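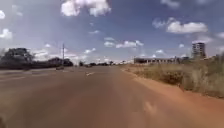

How to clean and change a car's air filter after a long dusty drive

Search this site Go
3 min read
August 3, 2019

A paper air filter clogs much faster on dirt and dusty tarmac than it does in town. The handbook for my car gives a yearly change. After 300 miles between Tollell and Gudotby I had to do mine early. The job needs a screwdriver and a soft brush.

1. Park on level ground, switch off and let the engine cool. Open the bonnet and find the air box — a black plastic box with a fat hose coming out of one side.

2. Wipe the lid before you open it. Grit sitting on top will drop straight into the clean side otherwise.

3. Undo the clips or screws. Mine has 7 screws, two of them hidden behind the hose. Put them in a cup.

4. Lift the filter out and note which way up it sits. Hold it to the light. If hardly any light comes through the folds, fit a new one.

5. If it is only lightly coated, tap it face down on a hard surface and brush along the folds. Don't wash it, and don't use an air line at close range. Red dust is very fine and needs more tapping than you'd expect.
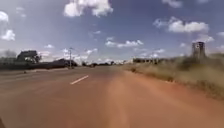

6. Wipe out the bottom of the box with a damp cloth and let it dry.

7. Refit the filter, press the rubber seal down all the way round and close the lid.

Check it again after the next long trip. Cabin filters need the same treatment — see Vasiliki Karagiannis's page on those.

117 shares
2 comments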